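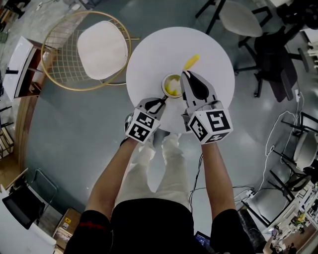 About Proller

Print this page | E-mail this page

Proller is a small software studio that makes games and training programs for virtual reality headsets. We started with one game, built in the evenings by people who had other jobs, and we still work in much the same way: a small team, a short list of projects, and a long stretch of testing before anything goes out.

What we make

Our first release was Merine, a diving game for seated play. The player steers a small submarine with two hand controllers and maps a flooded valley. It was meant to have enemies. We took them out after the second round of testing, when most players told us they would sooner look at the fish. The finished game has 60 dives, and most of them can be done in a lunch break.

Segura came next. It is a set of practice rooms for people learning to work at height, such as roofers and people who service signs and lights. The trainee wears a headset and goes through the job step by step: checking the harness, clipping on, moving along the beam, coming back down. The instructor watches on an ordinary monitor and can change the wind, the light or the state of the equipment while the session is running. Segura is sold to training centers by the seat. We don't sell it to individuals, and it does not replace time on a real roof with a real instructor.

Hellura is the tool we built for ourselves while working on the other two. It records what a player's head and hands are doing and plays it back inside the game engine, so that a bug can be seen again from the player's own position. Other studios asked for it, and we now license it. It works with Unity projects. Support for other engines is something we get asked for often, and we have no date to give.

How we work

Everything we make is tested by people who don't work here. Over the years 1,125 people have put on a headset in our test room and told us what they thought, including a good number who had never tried one before. Those are the sessions we learn the most from. People who play a lot will forgive a menu that floats in the wrong place. A first-time user just takes the headset off.

Comfort comes before looks. If a level can't hold a steady frame rate on the slowest headset we support, we cut detail until it can. We don't move the player's view without the player asking for it – no forced camera turns, no sudden drops. Every program can be played sitting down, and all hand controls can be swapped from left to right.

We keep 2 projects in active development at a time. This means we turn some work down, and we try to say so early.

Visiting and testing

The test room is open to the public on the first Sunday of the month, from 4 p.m. Sessions are free and last as long as you are comfortable. Glasses are fine with all of our headsets. Children under 13 need a parent in the room. Please book ahead using the contact form, as walk-ins can't always be fitted in.

Schools and colleges are welcome to bring groups during the week. Let us know the size of the group and whether anyone will need extra space – the room is on the ground floor and has a wide door.

Working with us

Open jobs are listed on the Careers page when we have them. We don't keep speculative applications on file. For licensing questions about Hellura, or a trial seat for Segura, use the contact form and choose "Sales" from the menu. For help with Merine, choose "Support" and tell us which headset you have.

Filed under: Company, VR Games, Training Software

Shares: 4 | Comments: 2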